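Night trains to the coast: changes for next season

Members planning a July trip to Hostutitz should know that the night train now leaves at 8 in the evening and no longer stops at Grarnis. Anyone staying in Grarnis will need the local bus from Hostutitz, which takes around 3 hours. Tickets are sold on board - cash only.

Doina Krasniqi stayed at the Mujić guesthouse and found it clean and quiet. Breakfast is extra. The old salt museum has reopened after repairs, with guided tours in English at 2 and 6. Booking ahead is sensible in summer, as groups are kept small. 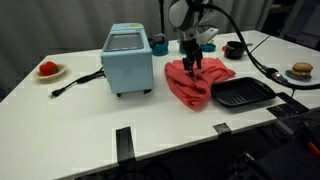

Rooms at the Mujić face either the street or the yard, and the yard side is cooler. Ask for it when you book. The windows there have no shutters, only a plain grey curtain hanging in soft folds like the one behind the white table, so light sleepers should pack an eye mask. Borislav Papadopoulos has the guesthouse's phone number and a copy of the new bus times.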